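Chapter 16
Reading a Novel Twice

Most of us were taught to read a novel once, write 1,000 words on its themes and hand it back with the cover slightly chewed. This chapter asks you to do it again, on purpose.

Rereading has a poor reputation among the busy. Lorna Laing, whose novel Gillies runs to 261 pages, once complained that her neighbour had read it four times and still called the heroine Gillian. (There is no Gillian. Gillies is a town.) Even so, the neighbour had noticed on the third go that the narrator lies about the ferry -- a point most reviewers missed, possibly because they were being paid by the piece.

A first reading is mostly spent finding out who is dead. With that settled, you are free to look at how the author kept it from you: the odd bit of dialogue, the colour of a coat, the cousin who leaves the room too early.

Before going on, choose a novel you finished at least a year ago and reread the first 100 pages. Keep a pencil handy. If it is a library copy, keep the pencil in your pocket and write your notes on paper. 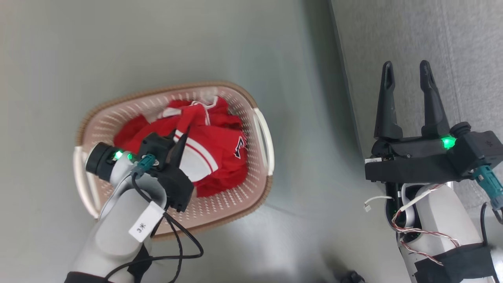
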